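Jun 16, 2020

I've been meaning to write about Voicu for months, and it has taken a rainy week and a finished jar of biscuits to get me to sit down. It's a small film, 78 minutes long, made by Virgil Grecu on what must have been the catering budget of somebody else's picture, and I loved it so much that I watched it again the next morning (in my dressing gown, with toast!).

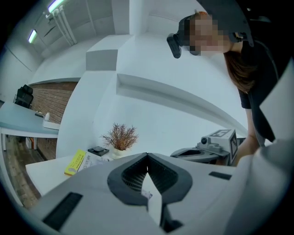 Leaning in over the grey casing.

The story is simple enough. An old ferryman, Isetti, gets a letter from a daughter he hasn't seen in 20 years, and he spends most of the film deciding whether to open it. I know how that sounds, but Desta Lemma plays the neighbour who keeps popping round with soup and opinions, and she's so funny and so kind that I'd have happily sat through another hour of just her at the door.

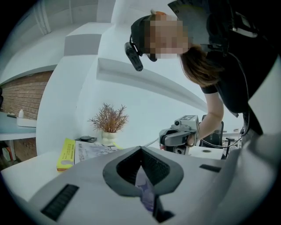
She had a small part in Grolunance too, if you ever caught that one, as the sister on the train. I saw it last December and thought then that somebody ought to give her more to do. Well, somebody has, and I'm very pleased for her.

My one grumble is the music, which gets a bit much whenever the boat comes out. My sister liked it, so we've agreed to disagree.
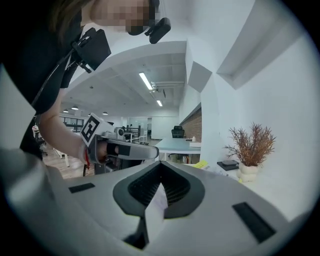

Red string bracelet, black top.

I'm told Ulix is next on his list, and I'll be putting the kettle on for that one as well.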